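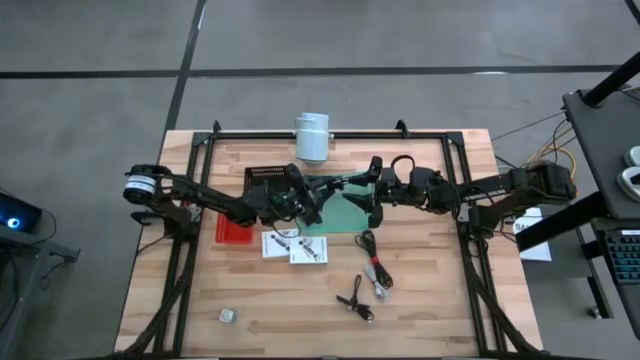

Leaflets out, tray at the ready. Let the great cable sort begin!

I've been promising myself a proper go at the cables and paperwork since we moved to Vodstead, and this October I finally got stuck in. What a treat it was! I know most people would sooner clean the oven, but give me a big wooden table, a pot of tea and a heap of old leads and I'm happy until supper.

The first job was paper. I keep every leaflet that comes with every gadget (yes, even the ones in languages I can't read), and my Peltonen box file had got so fat that the lid wouldn't shut. I was brutal. If I no longer own the thing, the leaflet goes. If I do own it, the leaflet gets a pencilled note in the corner saying which drawer the thing lives in, and then back in the file it goes, thin ones at the front.
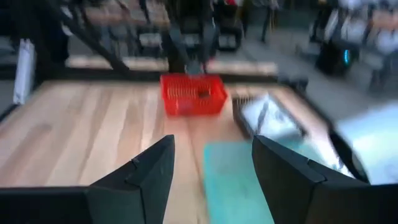 The red basket, waiting for its turn.

I do love a basket with slots in the sides, you can see what's hiding at the bottom without tipping it all out. Mine is for spares, and the tray is for anything in weekly use. The mat is a lovely one too, a sort of teal green, and small bits show up on it so much better than they do on bare wood. 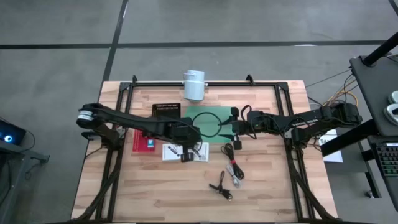 Cables are where I get properly excited. I used to stuff them all in a Pralteck shoebox and every single time I wanted one I'd pull out a knot the size of a cabbage. Now everything longer than my arm gets coiled and strapped, like the black one with the red strap, and the bright colour makes it so easy to spot in a drawer. The short ones with little plugs I leave as they are, they never tangle much anyway. I bought a pack of 125 straps from the market in Dranden, so I'm set for years!

Next up is the drawer of chargers. I've already put the kettle on.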